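Stuvulwood College - Student Systems Helpdesk
Ticket: Joint honours students missing second subject modules in Vestex
Status: Open, workaround in place
Priority: High (was Medium)
Raised by: Joint Honours Office
Category: Enrolment / Timetabling

Original report

Joint honours second years can't see modules for their second subject. First subject fine. They log in to Vestex, go to My Modules, get the physics or the history or whatever is listed first on the degree title, then nothing underneath. No error, just blank. Timetable in Matar is half empty as well, presumably same cause. Module choice closes Thursday 5pm so this needs looking at today please.

Affected so far: Physics and Classics, Maths and Philosophy, Chemistry and Music. Single honours all fine as far as we know. Screenshots sent separately as the form kept rejecting them.

Helpdesk, first response

Can you send a couple of student numbers. Also are they first choosing modules or is this people who had already chosen and lost them?

Joint Honours Office

Both. Numbers emailed. One of them had picked her Greek module in May, had the confirmation, and now it's gone from the page. She is understandably not happy.

Helpdesk, working notes

Looked at the records supplied. In the back end both subjects are attached to the programme. Second subject has the status "pending dept" on every one of them. Front end only shows confirmed so that is why blank and no error.

Tried: clearing the student's session. No change.
Tried: re-saving the programme record by hand. Status flips to confirmed, module list appears, stays for a bit, then back to pending after the hourly sync. So something upstream is overwriting it.
Tried: turning off the sync for one test record. Stays confirmed. OK so it is the sync.

Ran a report of everyone with a pending second subject. 277 records. Most of those are first years who haven't enrolled yet and are supposed to be pending, so ignore. Second years and up: 46. That's the real list. Have sent to Joint Honours Office to check against theirs.

Joint Honours Office

List matches ours apart from one who has dropped to single honours and can come off. Could somebody tell the departments what is going on, Classics have had people queueing outside the office and are telling them to "try a different browser". It isn't the browser.

Helpdesk

Note sent to departmental admins. Please stop telling students to change browser.

Helpdesk, working notes (2)

Found the overwrite. Over the summer the programme titles were changed from "X with Y" to "X and Y" for the equal weighting degrees. The new titles were loaded to Vestex but the mapping table the sync uses still has the old ones. Sync looks for "Physics and Classics", doesn't find it, matches on first word only, gets Physics, decides second subject has no owner and sets it to pending. Doing exactly what it was told, unfortunatly.

Mapping table is owned by Registry not us. Asked for an update. Reply was that changes to the table need sign off from both departments on each pairing. Have asked if that can be skipped as the titles were already signed off once, in spring. Waiting.

Meanwhile the workaround:

1. Sync paused for second years and above, joint programmes only.
2. Records on the list re-saved by hand, all done by lunchtime.
3. Students told to log out fully, then in again. My Modules should show both subjects.
4. If the choices made in May are still missing, do NOT re-enter them. Tell us. Entering twice gives you two places on the module and then it counts against the cap.

Side effect of step 1: change of address, fee status etc won't flow through for those students until the sync is back on. If somebody needs a council tax letter this week send them to us and we'll push it manually.

Joint Honours Office

Module lists are back for nearly everybody, thank you. Five still blank. All Chemistry and Music. Also one student says the personal statement box for the dissertation option is cutting her off.

Helpdesk

The Chemistry and Music ones: Music modules are loaded under the Conservatoire code from last year. Separate problem, same symptom. Fixed by moving the modules over. Please check again.

The box: limit is 4000 characters including spaces. It doesn't warn, it just stops saving. Known, been raised before, there's a supplier fix due at some point. Tell her to write it elsewhere and paste.

Joint Honours Office

Music all showing now. Box limit passed on.

Next one. Timetables. Now that second subjects are back, Matar has filled in the gaps but a lot of them clash. Latin beginners on top of the physics lab, same slot, every week. Some have back to back classes at opposite ends of campus with no gap at all.

Helpdesk, working notes (3)

Clashes are real, not a display fault. Matar built the timetable while the second subjects were pending, so as far as it knew those students only had one subject and there was nothing to avoid. It has now added the missing classes on top. It won't move anything by itself once the timetable is published.

Options:
a) Re-run the whole timetable. No. Everyone's would change, including staff who have arranged childcare.
b) Move individual students to other seminar groups. Fine for seminars, no help with lectures.
c) Move a small number of the classes.

Going with b, then c for whatever is left. Timetabling have agreed to hold places in the later lab group until end of Thursday. Latin beginners can move to the afternoon if a room turns up. Kutis has one free at 2pm, flat floor, has a projector, no lecture capture. Classics say fine they don't record language classes anyway.

Joint Honours Office

Accepting the Kutis room. Please book. Only problem is that none of the physics students have ever been there and the map in the app has the pin in the wrong place, they'll end up at the sports store. 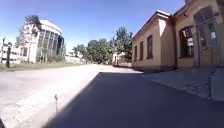
Helpdesk

Room booked in Matar and showing on student timetables from the next refresh. Map pin reported to Estates, don't expect it fixed before teaching. Suggest you put directions in your email instead: straight up the road towards the trees, Kutis is the big white building with the curved front, on the left. Don't put building codes in, the students don't know them and half of ours are out of date. Registers will work as normal but the class will appear under the old slot on the tutor's screen for the first week, they need to pick the session by time not by title.

Joint Honours Office

Directions gone out. Seminar moves are done, all clashes cleared apart from one third year with Maths logic against Ancient Philosophy, both lectures, neither dept will shift. She has said she'll watch the recording for the logic and go to the other in person. Is there anything that flags her absent automatically?

Helpdesk

Yes. After three missed in a row Vestex sends the attendance email. Have put an exemption on her record for that module, expires at end of term so it'll need renewing in January if it's a year long module. Is it?

Joint Honours Office

Yes year long.

Helpdesk

Extended to end of year.

Helpdesk, working notes (4)

Registry have come back. Sign off can be skipped for pairings where both subjects already existed under the old title. Covers everything except Chemistry and Music, which is counted as new as it used to be run by the Conservatoire. Mapping table updated for the rest. Tested on one Physics and Classics record with the sync on: stayed confirmed through two cycles.

Sync switched back on for all joint programmes except Chemistry and Music. Those stay paused until Music reply. Chased twice.

May choices: restored from the backup for everyone who reported theirs missing. Two modules went over cap as a result. Departments have agreed to honour the places, cap lifted by hand, please don't reset it.

Still to do

- Music sign off
- sync back on for Chemistry and Music
- change the matching rule so that it fails properly and doesn't guess from the first word. Raised as seperate ticket with the supplier
- ask Registry to tell us when titles change. Asked last year too
- first years: same bug will hit them when they enrol if their pairing isn't in the table. Need to check before September intake opens

Joint Honours Office

Can module choice deadline be extended for the ones affected? Some only got their list back yesterday afternoon.

Helpdesk

Not our decision but have asked. Form will stay open for anyone on the list until we're told to shut it. Leaving ticket open.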